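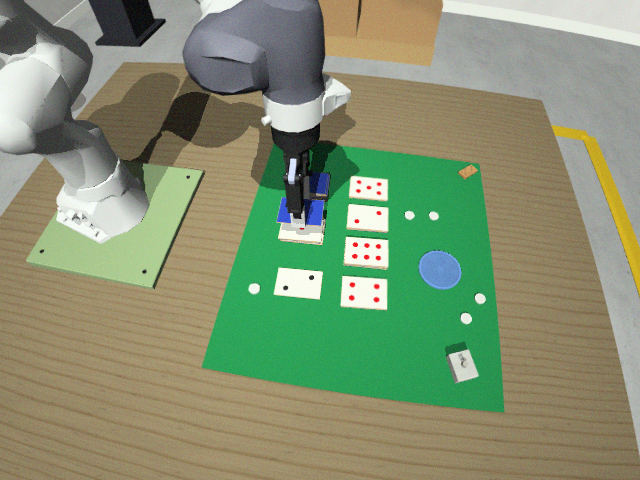
About Eltard

Eltard records, checks and delivers robot demonstrations. A demonstration is one complete run of a task, driven by a person, with every joint position, gripper command and camera view stored on a common clock. Customers use the runs to train or test their own controllers. We do not sell controllers.

The company works from two rooms in Pimov. One is the operator room. The other holds the physical cell, where a person can also take the arm by the wrist and move it through the task directly. A rendered version of the tabletop cell runs on our own machines and accepts the same remote commands as the real arm, so an operator can change between the two without learning a second set of controls.

Methods

Two methods are offered.

Remote control. The operator holds a hand controller and the gripper follows its position and rotation, scaled down by a fixed ratio. A trigger opens and closes the fingers. Speed limits are set per task and are written to the header of each file.

Hand guiding. The arm is put in a gravity-compensated mode and the operator moves it by hand. This is available on the physical cell only. Contact forces recorded this way include the force of the operator's hand and should not be read as task forces.

Most tabletop work is done by remote control. Hand guiding is used mainly for long, slow paths with few grasps, and for fixing the start pose before a remote session.

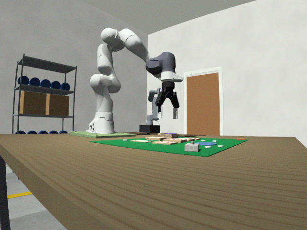 THE TABLETOP CELL

The simulated cell has a wooden table with a green mat, and the working arm carries a black two-finger gripper. Small pieces are laid out on the mat according to the task. Lighting, piece positions and camera positions are stored with each run and can be replayed.

The card task is the one we are asked about most. Square cards marked with dots are laid on the mat, and the gripper works among them from above. It is a plain task to describe and a fairly difficult one to drive. The cards are thin, the gaps between them are small, and an error of a few millimeters in height is enough to miss the grasp or press into the table. Small discs and other pieces stay on the mat as part of the layout.

An operator completes 50 practice runs on a task before any of their runs are counted. Practice runs are kept, marked as practice, and left out of deliveries unless the customer asks for them.
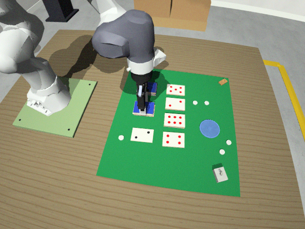 Card task, simulated cell. Gripper lowered onto a blue block; dotted cards at right.

What we deliver

Each run is delivered as one folder containing:

Joint positions and velocities for the working arm
Gripper commands, stored separately from measured finger position
Camera views, one file per camera
Layout file with the start position of every piece
Operator code (a number; names are not stored)
Result flag and review notes

The current card task set, named Clusia, has 310 recorded runs. Of these, 237 passed review. The remainder are supplied in a separate folder with the reason for rejection: dropped piece, wrong target, collision, or operator stop. Several customers train on the passed runs and use the rejected ones to test failure detection.

Review is done by a second operator, at normal speed and then step by step around each grasp and release. A run is not edited after recording. Pauses are left in. If a customer wants pauses removed we supply a list of time ranges and leave the cutting to them.

File layouts are at version 3. Version 2 files can be converted with the script in the delivery folder; version 1 files have no measured finger position and cannot be brought up to date.
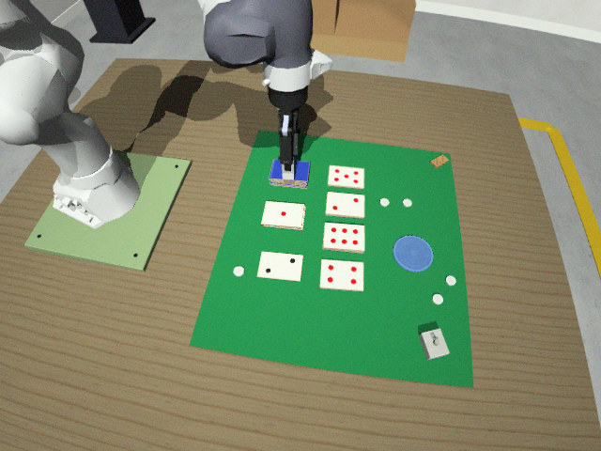
Demirtaş wrote to us after the January delivery that the separate gripper command was the field they had been missing, and that their previous data had forced them to guess the closing time from finger motion. The same message asked for the hand controller's raw position to be included, before scaling. "We would like to see what the person meant to do as well as what the arm did," it read. Raw controller position is now an optional field in remote control runs. It is off by default because it adds to the file size and most customers do not use it.

Working with us

A new task starts with a written description, a layout, and a definition of success that two reviewers can apply and agree on. If they cannot agree on the first batch, the definition is rewritten and the batch is recorded again at our cost. Tasks with liquids or loose fabric are accepted for the physical cell only.

Visits to the Pimov rooms are by arrangement. Visitors may drive the simulated arm; the physical arm requires a short safety briefing first.

Page last revised 2021-08-25.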